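Primby Story Nights: where we've gotten to
Progress report to the Marwat Fund, 2023-01-19

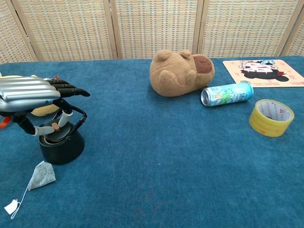

Are we going to spend the whole grant by the end of the season?

We'll spend nearly all of it, and what's left is already promised to the spring closing night in Plultbridge.

Okay, the longer version! You gave us 3000 dollars to get people telling stories out loud to each other again, and since October we've run 7 evenings out of the 14 we planned. That puts us at the halfway mark, right on schedule (I had my doubts when the library's heat went out and we had to move one night to the church hall with a day's warning).

The evenings have settled into a shape. We open with one practiced teller, somebody who can hold a room for twenty minutes, and after the break the floor belongs to whoever put a name in the hat. In October the hat was pretty sad. I told my grandmother's goose story twice in one month just to fill the gap, and I apologize to everyone who came both times. Lately we've had to carry names over to the next evening, and I love that problem.

Sigita Sakalauskas came over from Nultberg in December to lead the tellers' workshop. She had everybody tell a folktale in one minute, then in five, then with no ending — you had to stop and let your partner finish it. Two people from that workshop have since told at the regular evenings. One did a long, winding ferry story that ran way over time, and I didn't have the heart to ring the bell.

Money. The biggest cost so far is teller fees, then room rental, then travel. Printing came in under what I budgeted, so I moved the difference over to travel, as you said we could. Receipts are in the folder I mailed with the last update, and the newer ones will come with the final report.

What hasn't worked: the school visits. I promised you 3 and we've done one. The fourth graders were wonderful and wanted the scary one again, but getting dates out of the other two schools has been slow going. I now have a firm yes for March from one of them. The other I'm still chasing.

I'd also like to ask about recording. A few tellers would be glad to have their stories kept, and a few would hate it — could we talk about that before the next evening? I don't need extra money for it, just your okay to change the plan a little.

Come sit in sometime. The chairs are terrible but the cookies are good.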